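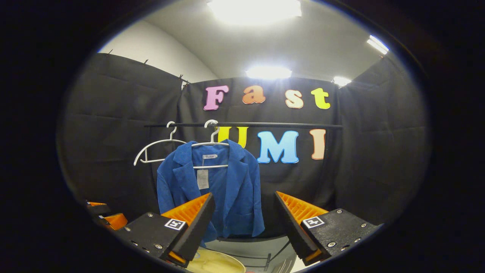 13 de noviembre de 2024
Cuaderno de taller, celda de perchas. Mantenimiento de la pinza de mano y revisión del recinto.

Motivo: en la última tanda el seguimiento del marcador derecho se perdía a ratos con la pinza abierta del todo. El izquierdo, estable. Heledd Vaughan lo había anotado ya en mayo, con otra pareja de dedos, y entonces se cerró apretando tornillos sin más.

Estado al empezar
Dedos naranjas con almohadilla gris, juego Ellis. Estrías sin grietas. La almohadilla derecha tiene el borde interior algo levantado; no llega a la zona de contacto. Placas negras de montaje: dos tornillos flojos en la derecha, ninguno en la izquierda. Marcador derecho pegado con una esquina sin adherir. Lo más probable es que la causa sea esa y no la iluminación.

Trabajo hecho
Retirado el marcador derecho, limpiada la placa con alcohol isopropílico, marcador nuevo del mismo tamaño e identificador. Prensado 30 minutos con la mordaza pequeña. Tornillos de las dos placas reapretados en cruz, con fijador de resistencia media. No usar el fuerte: la última vez hubo que sacar uno con extractor.
Apertura medida entre almohadillas: 80 mm a tope, igual que en la ficha. Cierre sin holgura lateral apreciable.
Objetivo limpiado con paño seco. Sin tocar el enfoque.

Recinto
Barra negra nivelada otra vez, había cedido del lado derecho. Telas negras repasadas: las arrugas del panel izquierdo siguen ahí, no afectan. Las pinzas de la esquina con el fondo aguantan. Las letras de colores "Fast UMI" se quedan en la cortina del fondo; a la localización le viene bien tener textura detrás de la barra, con la tela lisa la trayectoria derivaba. Si alguien las despega para lavar la tela, que las vuelva a poner a la misma altura y avise, porque hay que rehacer el mapa.
Prenda de prueba: la americana azul, percha blanca. Segunda percha blanca vacía en la misma barra, a la izquierda. Mantener esa disposición hasta acabar la serie.

Comprobación
Serie corta de acercamiento y agarre por la solapa, luego descolgar y colgar. 187 secuencias grabadas antes de la limpieza, revisadas con Melari: 87 con al menos un corte en el marcador derecho. Después del cambio solo he hecho una pasada de calibración y unas pocas tomas sueltas, sin cortes. Insuficiente para cerrar la incidencia.
Las luces del techo dan brillo en la placa derecha cuando la muñeca gira hacia fuera. Probado con cinta mate en los bordes de la placa, sin tapar el marcador. Parece mejorar; falta comparar con y sin.

Pendiente
- Repetir la serie completa con la cinta puesta y otra sin ella.
- Pedir almohadillas a Grerari. Queda un solo par en el cajón.
- Preguntar en Lirkstead qué fijador usan ellos en las placas.
- Pasar a la ficha la fecha de cambio del marcador. La casilla de la pareja anterior está en blanco.

Heledd: la mordaza pequeña está en el banco del fondo, no la devolví al armario.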